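Visit report: Drisstead disassembly lab, Vurkeston
Dec 28, 2019

The Drisstead lab opened its test hall to outside visitors between the holidays, and I took the early slot. Sihan Hou led the tour. Her group works on robotic disassembly of used desktop computers, with the specific aim of removing parts in a state where they can be tested and resold. I had read the Hnatiuk report beforehand and wanted to see how the method held up outside of its own charts.

The problem is easy to state. A desktop computer is put together with fasteners, latches and friction fits, and every maker places them differently. A shredder ignores all of this. A person with a screwdriver handles it well but slowly. Earlier automated systems relied on a stored model of each product, and Hou's position is that the stored model is where those systems fail. Boards get swapped, cards get added, and a used machine seldom matches its own parts list.

Her method drops the product model. The controller, which the group calls Warner, keeps a list of contact types instead: edge connector, lever latch, sliding bracket, press fit and so on, seven in all. For each one it holds a short routine for approach, grip and release, along with a force profile that describes what a normal release should feel like at the wrist. The wrist camera proposes a contact type. The force reading then confirms or rejects it within the first few millimeters of travel. If it is rejected, the gripper backs off along its own path and the next candidate is tried.

Two points from the talk were new to me. The camera estimate is treated as weak on purpose. An early version of Warner trusted the image too much and pulled on memory modules with the latches still closed. Now no pull goes past a low force limit until the profile matches. The second point concerns order. Warner does not plan a full sequence. It scores each part it can currently identify by how much room the fingers would have and how much the removal would open up for the next step, takes the best one, and looks again.

Processor sockets are handled as a special case. The load lever has to be unhooked sideways before it lifts, and the fingers have little clearance beside the memory slots. Hou said that this one motion took longer to tune than all of the card removals together. Slender boards held in slot brackets gave trouble of another kind. A narrow board flexes, and the flex shows up in the force signal as an early release. The current fix is to grip close to the bracket and to filter the first part of the curve. She described the filter as a stopgap.
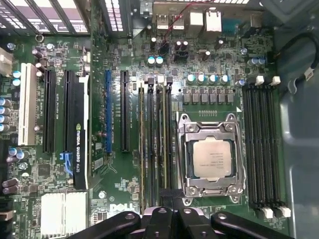
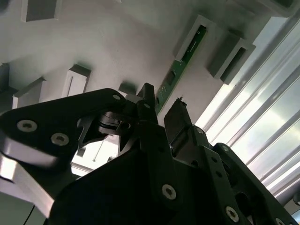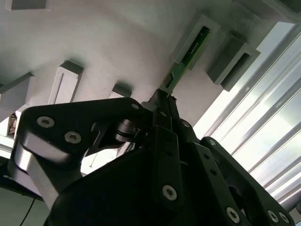

Wrist camera views from the test hall. First: the gripper over a Dell board with an Intel processor in its socket. Second and third: the fingers near a narrow green circuit board, with brackets behind.

The results given at the talk cover 2410 removal attempts logged since March. I did not get permission to copy the tables, so I will stay with the general findings. Expansion cards and memory are the strong categories. Cable connectors are the weak one, mostly where the cable hides the latch from the camera. Most failed attempts end in a clean back-off with no damage to the part, and the group counts these separately from breakage. I think that is the right way to report it, although it makes comparison with older work difficult. The Hnatiuk report uses a single failure rate.

I asked about lighting, as strong daylight can wash out large areas of a wrist camera image. Hou replied that exposure changes do degrade the contact estimate, and that the force check absorbs most of the loss at the price of extra attempts. The cost is time: more than 17 seconds for each rejected candidate in the present setup, most of it spent on the retreat and the second look. A faster retreat is possible, but the group has not yet shown that it is safe near standing capacitors.

Another visitor raised tool wear. The fingertips are treated as consumables and inspected on a fixed schedule. Worn tips shift the force profile slightly, and Warner has no means of separating this from a change in the part. Hou called it an open problem and moved on to the next question.

Remaining items I would like to follow up:

Whether the contact list transfers to laptops, where adhesive replaces many of the latches. There is no adhesive routine at present.

Whether the force profiles can be shared between different grippers. All of the logged attempts used one finger design.

How the scoring behaves when two parts block each other. The answer given was that it stalls and calls an operator.

The group plans to release the force logs together with the next paper. Visits to the Vurkeston hall can be arranged through the lab office.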